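From: Younes Hajji
To: cell-upkeep list
Subject: Re: [cell-upkeep] Left wrist offset after the gripper swap in sim

Ilham Bouzid wrote:
> We moved the two-arm Wetum model to the new gripper files in October.
> Right side is fine. Left side closes in the wrong place on anything
> small, always to the same side of the object, and the error grows as
> the arm reaches further out. Joint readback matches the command.
> Before I re-run the whole calibration: has anyone seen this, and is
> it the camera or the arm? Said thinks camera.
>
> Second question, how are people setting the finger friction? Ours is
> still whatever Cumell shipped.

Ilham,

Arm, most likely. A camera offset would show up on both sides if your two arms share the head view, and you say the right is fine. Error growing with reach points to an angle, so I would look at the mount rotation between forearm and gripper before anything else.

We had the same thing on the left arm of our render cell. The room we use for checking is the cluttered table one, stone block in the middle, small items close together. I keep the right gripper parked upright while I work on the left so that only one chain is moving.
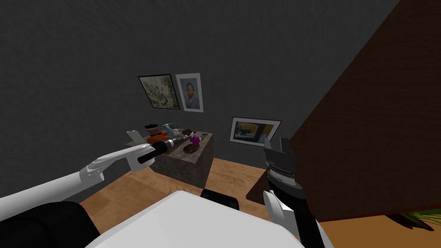 Left arm out over the table, right gripper parked.

Order of work, as I do it:

1. Freeze the scene and save the state. Ours is saved as step 1,821 of the check run, and every test starts from there.
2. Zero the left wrist offsets in the arm file. Leave the shoulder alone.
3. Load the gripper file by itself and read the mount frame. In the Helmy export the z axis runs along the fingers. In the older one it was x. If your loader guesses, it will guess wrong on one side only, because the left is written as a mirror of the right.
4. Fix the rotation in the gripper file. Do not add a correction in the controller. Sipho Xaba did that on our first build and it survived two model updates before anyone found it.
5. Reload and reach for one small target near the front of the table, then one near the back. If the two errors are the same size, the angle is gone and what you have left is a plain shift, which you can take out in the tool offset.
6. Run the full set of 100 reaches. Log the fingertip position at contact, not at the commanded stop.

For step 5 pick something small with clear space on the side you approach from. 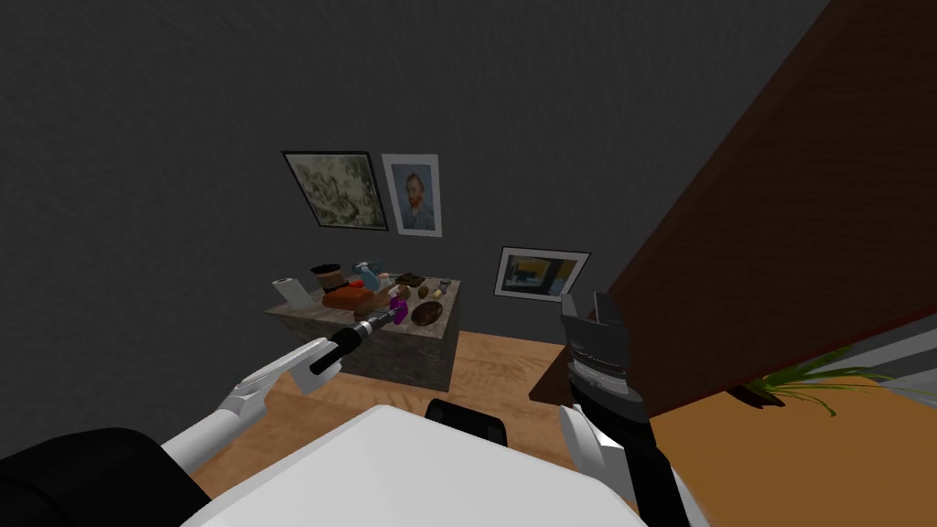 The near target is the one people skip, because the arm looks right there even with the angle in. You need it anyway as the reference for the far one. Use the same wrist pose for both or the comparison means nothing.

On our cell the first pass after the fix left 9 mm of plain shift. That went into the tool offset and the full set then ran without a miss on the left. Your number will differ if you kept the old finger pads.

On friction: the shipped value was too high for us. Held objects stuck to one finger when the gripper opened, and it looked like a release fault. Ismail Mansour brought it down in small steps until they let go cleanly, then checked that a long object held at one end did not rotate in the grip. I don't have his final value and would not copy it if I did — it depends on your contact solver settings, and ours are not the defaults.

Two other things to check while you have the files open:

- Collision shapes on the fingers. The curved finger wants several small convex pieces. With one big hull you get contact before the finger is visually there, and it reads as an offset. Ours sat in line 215 of the gripper file as a single hull, left over from a speed test.
- Parked arm limits. If the right arm is parked by command only, it sags a little under gravity over a long run. Lock the joints.

If the error is still there after step 5, send the left gripper file and the mount block from the arm file. No need for the whole scene. Clerero changed the import defaults at some point, so say which version you load with as well.

Younes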